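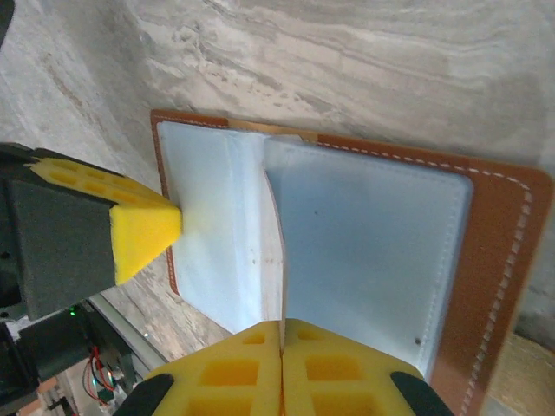
Visit report: Polat open day, Flildale, 29 July 2025

Polat makes small binders and sleeve pages for discs, cards and photo prints. The plant in Flildale opens to trade visitors once a year. I attended as a retail buyer, mainly to look at the Cistamari binder before placing an order for the fall. The tour covered cutting, sewing, sleeve welding and final assembly. The warehouse was not included.

Cutting and sewing

Cover blanks are die cut in stacks, then skived at the edges so that the folded seam does not build up too much thickness. The stitch line is set in from the edge and follows the corner radius without a break. A square corner would be faster to sew, but it wears through sooner and tends to catch on bag linings. Thread is ordered separately from the cover material, so color combinations can be changed at short notice. The brown cover with white thread is the standard version, and it is the one we stock now.

Output on the morning shift board was 1,236 covers sewn and 1,089 passed. The difference included covers still waiting for inspection, so it should not be read as a reject rate. I asked for the reject rate and was told it would be sent by e-mail. It had not arrived when this report was written.

Sleeve pages

Film comes in on rolls from a supplier in Nisasau. Two layers are fed together, welded along the pocket outline and trimmed in one pass. The weld is a row of closely spaced points. Polat changed over to it in April after a run of pages with continuous seams curled in storage.
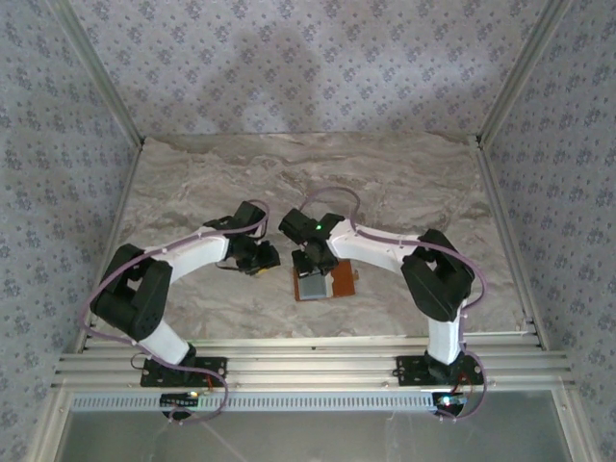 Trimmed pages are left flat under a board for 18 hours before they go to assembly. Skipping this step leaves a curl at the free edge, and adjacent pages then cling when the binder is opened. New film clings to some extent in any case. The staff recommend fanning the pages a few times before first use and keeping the binder closed and flat overnight. Both suggestions could go on our shelf card.

Pages are fixed at the spine and cannot be added or removed. For customers who file by date or title this is a limitation, and we should state it clearly in the listing. Polat has a ring version at the sample stage, with no price yet.

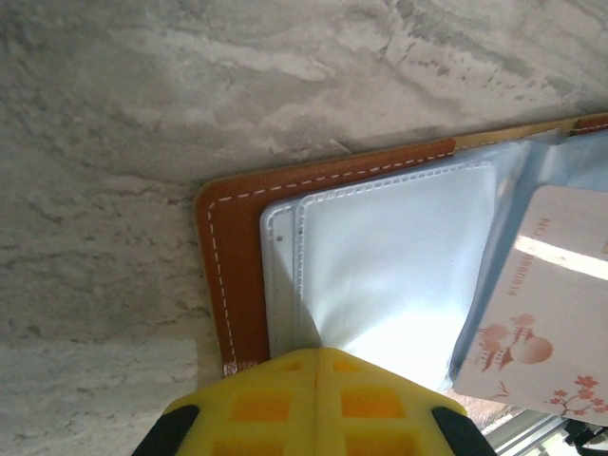

Turning pages is the part of the product that matters most in daily use. A good page should lift from its outer edge, pass over the spine and lie down again under its own weight. On the Cistamari the near-square pockets have rounded corners, which give a fingertip somewhere to start. Stiffness is moderate, and the film will crease if it is bent hard; a diagonal fold across the front pocket shows what to expect. The cover edge is also worth checking on delivery. A small pale scuff next to the stitching is plain to see on brown, and I would expect customers to return a new binder for a mark of that size.

Packing and terms

Binders ship closed, with a paper band and 2 sheets of tissue inside the cover. The band leaves no residue on the sample I brought back. Cartons are single wall, which I consider light for the weight. Double wall is available at extra cost and I recommend we take it.

Open points: reject rate, ring version price, and a second thread color for the brown cover. Samples are on the shelf in the buying office.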